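Opening Choice and Results in Club Rapid Chess: Does Preparation Help Below Master Level?

Student project report, Joris Segers
24 July 2026
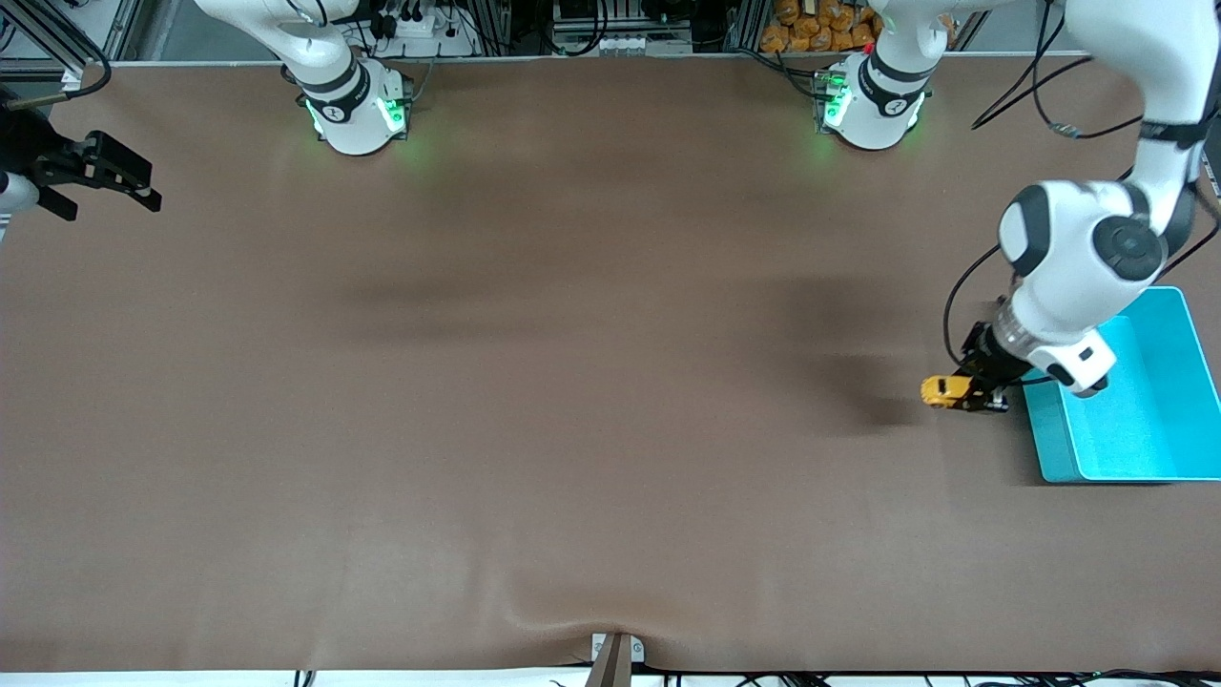 The question came from our club's evening rapid league. Everybody there has a theory about openings. The stronger half says learn endgames, the openings sort themselves out. The weaker half buys opening books. I wanted to see if players who stay in their own prepared lines score better than their rating says they should.

Short answer: a bit, with White, and hardly at all with Black. Longer answer below.

1. Background

Rapid at our club means 12 minutes each, with 2 seconds added per move. Fast enough that people blunder in good positions all the time. Games are written down by the players until the clock gets low, after that a lot of the scoresheets turn to scribble. This matters later.

I used the word "prepared" in a narrow way. A line counts as prepared if the player had listed it on a form before the season started. So if somebody wrote "London with White, Caro-Kann and Slav with Black" and then played the Sicilian one night because they felt like it, that game goes in the unprepared pile. Not perfect. Some people wrote down very wide things ("1.e4 and attack"), which I had to throw out or ask about again.

"Left book" was harder. I decided a player was out of preparation at the first move they couldn't explain afterward without looking it up. In practice that meant asking them after the game, when they were tired and wanted to go home.

2. Data

The set is 500 games from the Kotia league and the Nijs open evenings. Kotia is the regular league, rated, fixed pairings. Nijs is looser, people drop in, and the pairings are made on the spot. I kept them apart at first and merged them when the pattern looked the same in both.

Typing in the games took most of May. I entered them by hand in Plitance, the club's pairing and archive program, which exports plain PGN but drops the clock times. I only found out about the clock times after the first batch. Those games have results and moves but no time data, so section 4 uses the smaller set.

Ratings are club ratings as they stood on the night. A few newcomers had no rating and got the provisional one the league gives everyone. I know this is weak. Leaving them out changed the White number a little and the Black number not at all, so they are in.

3. Method

For each game: expected score from the rating difference, then actual score, then the gap between the two. Average the gap for prepared games and unprepared games, White and Black apart. Thats the whole method really. My supervisor wanted a proper regression and I did run one with rating gap, color and league as inputs. It said the same thing with more decimals, so the tables in the appendix are the simple version.

I also split by opening family:

Queen's pawn systems (London, Colle, Torre)
Main line queen's pawn
Open games
Sicilian, all kinds
French and Caro-Kann
Everything else

"Everything else" came out too big. There is a lot of 1.b3 at our club.

4. Results

With White, prepared players did better than their ratings predicted. Small but steady, and it shows up in both leagues. Most of it comes from the system openings. London players got positions they knew, they got there quickly, and they had more time left at move 20. In the games with clock times this is the clearest thing in the whole project – the time advantage is easier to see than any advantage on the board.

I checked the board side too. Put the positions at move 12 through the engine on the club laptop and looked at the evaluation. Prepared White players were not standing much better than unprepared ones. So the extra points seem to come from the clock.

With Black there is almost nothing. My guess is that Black doesn't get to pick. You prepare the Najdorf and your opponent plays 2.c3, or the Grand Prix, or shuffles a bishop out. Many Black players were out of their form lines very early, and the ones who stayed in longest were French players facing the Exchange, which is not exactly a reward.

Rating bands: the effect with White is strongest in the middle of the league. At the bottom, games were decided by hanging pieces and it made no difference what was played on move four. At the top everyone is prepared so there is no good comparison group.

5. One game

I was going to include several, ran out of time. This one is from the Aden cup, our knockout, and is not part of the data set.

1.d4 d5 2.Bf4 Nf6 3.e3 c5 4.c3 Nc6 5.Nd2 e6 6.Ngf3 Bd6 7.Bg3 O-O 8.Bd3 b6

All of this took White under a minute. Black used far more and told me afterward that he was trying to remember if the bishop should take on g3 now or wait. He waited. White then went 9.Ne5, also prepared, and Black sank into another long think. The position is fine for Black. He lost on time in a drawn rook ending.

6. Problems

The forms. People don't play what they say they play, and a few changed openings halfway thru the season without telling me.

Self reporting. See above about tired people. Also some players didn't like saying they had forgotten their own line, and I think they stretched it by a move or two.

Scoresheets. Up to 100 games had at least one illegal or unreadable move. Where I could rebuild the game from the moves around it I did. Where I couldn't I kept the result and the opening and left the rest blank.

Strong players prepare more. The rating should take care of that but club ratings lag, especialy for juniors who improve over a summer.

7. What I would do next

Get the clock times from the start. Ask for forms twice, before the season and halfway. Count the Black games by what White played on move two, I think that split would show something. And run the same thing on the slow league, where the clock matters less – if the effect with White disappears there, the time explanation looks a lot better.

Appendix tables and the PGN file are in the shared folder, same name as this report.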